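Facilities and Shared Equipment Forum
Board: Storage, Carts and Common Areas
Topic: Mixed items on wire shelving carts, request for guidance

h_guthrie
Posted 03/09/2018

Good morning. I am responsible for shared storage on the second floor of the Cruickshank Building. We have a number of wire shelving carts, all purchased under the Mesora contract, which were intended for supplies moving between rooms. Over the winter they became permanent shelves. Staff leave items on them at the end of the day and the items remain.

I would like to issue a written rule before the start of next month. My draft is as follows:

1. Carts are to be cleared by close of business each Friday.
2. Items left on a cart after that time will be moved to Room 2839 and held there.
3. Bags are not to be placed on the top shelf.
4. Dishes are to be returned to the kitchen and are not to be stored on carts.

Comments from other buildings would be appreciated, particularly from anyone who has attempted a similar rule.

Hamish Guthrie

rilon_stores
Reply

We introduced a comparable rule at the Rilon site in February. Items 1 and 2 are workable. Please consider how long Room 2839 will hold things. Our holding room filled quickly and we were obliged to write a second rule for the holding room.

I would remove item 3. People require somewhere to put a bag down, and the top shelf is where they will put it regardless of the wording.

b.fakhoury
Reply

I must disagree with the previous reply on item 3. A soft bag on open wire shelving does not stay where it is put. It slides over the side, and the next person to move the cart through a doorway catches it on the frame. We have had two bags torn in this manner, one of them containing equipment on loan from another department. The rule should stand.

I also question whether Friday clearance is frequent enough. Our carts are cleared daily and the task takes very little time.

Bilal Fakhoury

rilon_stores
Reply

Daily clearance may suit a small department. We have 87 carts across the site and no staff assigned to them. A rule that cannot be enforced is disregarded within a week, and the other rules on the same sheet are disregarded with it.

On the matter of torn bags, a hook on the post would answer the concern without a prohibition.

skulter4
Reply

May I ask what load the shelves are rated for? Ours are Skulter units with a label stating up to 500 pounds for the whole unit when stationary. The figure for a cart on casters is considerably lower. If books are being kept on the carts, this should be addressed in the rule. In our building the books were always placed on the top shelf, as that is the convenient height, and the carts became difficult to steer.

h_guthrie
Reply

Thank you for the replies thus far. I do not have the load figure to hand and will request it from purchasing.

Books are a fair point and I had omitted them. The greater difficulty for us is the mixture. Had a cart held only books, it could be assigned to the reading room and the matter would be closed. In practice each shelf holds the property of several people, and no single person considers the cart to be theirs to clear.

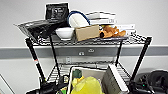 For that reason I am inclined to assign each cart to a named individual, with the name displayed on the front post. The individual would not be expected to clear other people's property. They would send one notice to the floor list, wait two working days, and then move whatever remains. Item 4 would apply without notice, as a bowl left among papers and boxes is simply a matter for the kitchen.

b.fakhoury
Reply

I support assignment by name. I would add that the lower shelf should be reserved for bins and heavier items, and that small loose articles should be placed in a tray or box before they go on wire. Small articles tip into the gaps between the wires and are then difficult to retrieve.

I remain of the view that bags should be excluded.

rilon_stores
Reply

Assignment by name is sensible and I withdraw my objection to the Friday deadline. I do not withdraw my objection to item 3. Please let us know which wording is adopted.

h_guthrie
Reply

The revised draft will retain item 3, amended to permit bags that are fully supported by the shelf and closed. Hooks will be priced separately. I will post the final text here once purchasing has confirmed the load figure.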